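From: Jalen Sorensen
To: workshop-build list
Subject: Re: [workshop-build] Cirneo hand, where we've got to

> Evening all,
>
> Good session on the Cirneo hand last night. New finger sleeves are on,
> the Driten board is talking to the laptop, and the grip routine ran
> ten times without dropping the test block. I think we can call the
> gripping side done and start spending the remaining 254 pounds on the
> arm. I'd like to order the Staltent shoulder joint before the end of
> August so we have it while the evenings are still light.
>
> Does anyone object? If I hear nothing I'll go ahead.
>
> H.

I object, a bit. Sorry to be the one.

Ten out of ten on the test block is nice, and I don't want to take anything away from the work on the sleeves, which are far better than the old ones. But the test block is a cube of pine with square edges that weighs next to nothing and sits in the same pencil outline every time. I could pick it up with a pair of barbecue tongs and my eyes shut. The whole reason we gave for building the thing, back when we were asking people to chip in, was that it would handle stuff you'd find in a kitchen. We haven't got near that yet, and I don't see how a shoulder joint gets us nearer.

I'm also not convinced by the grip reading. When I had the hand home last month I logged the sensor for an evening while it held nothing at all, and the value crept up by 3 per cent in the first hour. If you set the threshold tight enough to be gentle, the drift alone will trip it. If you set it loose enough to ignore the drift, you're squeezing. On pine you can't tell the difference. The Hirvonen notes say to zero it before every grip, and as far as I can see our code zeroes it once, at start-up. Happy to be told I've misread it, I was reading it at midnight. 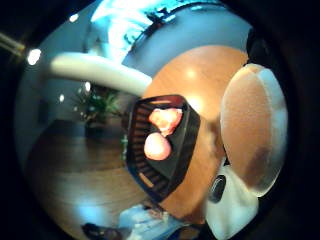 Soft fruit is where I'd like us to go next, and I've had a go at what that would look like on the table at home. It needs no new parts. You want a tray with raised sides so nothing rolls onto the floor, and you want the pieces to be awkward in different ways. The two in the black tray are a fair start: the lower one is smooth and near enough round, the upper one is lumpy and wrinkled all over, and they're touching, so a finger can't simply come down between them. Pine blocks never do that to you. I would count a pass as lifting one out without shifting the other much, and with no new dents in it the next morning. That last bit matters to me more than the lift. Anyone can lift a peach if they don't mind what state it's in afterwards.

A few things I noticed while setting up, for whoever does it next:

The thumb is fat. I know we all agreed on the wide pad, and I voted for it, but once you bring it in close there isn't a lot of room left beside the fruit. With raised walls on the tray you have to come in from above, and our approach path comes in from the side. That's a software change, but somebody has to make it.

The light. I was working with a window straight ahead and a varnish-bright tabletop, and if we ever go back to the idea of finding the fruit by colour, reflections like that will need dealing with. I've said before that I think the colour idea is a dead end. I still think so. Let's at least try it somewhere other than the one dark corner where it worked.

Cable. The run down to the Driten board is too short by the width of a hand. You find yourself leaning over to help it along, and then you are part of the experiment.

So, on the money. What I'd suggest is that we hold off on the Staltent part, spend 2 more sessions on fruit with the sensor zeroed properly, and write down every go including the bad ones. If it manages soft fruit most of the time I'll drop my objection and carry the shoulder joint in from the van myself. If it doesn't, we'll be glad we still have the 254, because a new sensor will eat a good part of it.

I can bring the tray. Could someone else bring fruit, ideally a bit past its best? And please leave the pine block in the drawer.

H., which version of the grip code was running last night? The one on the shared drive is older than the one on my laptop, and I'd rather not fix the zeroing in the wrong place.

Jalen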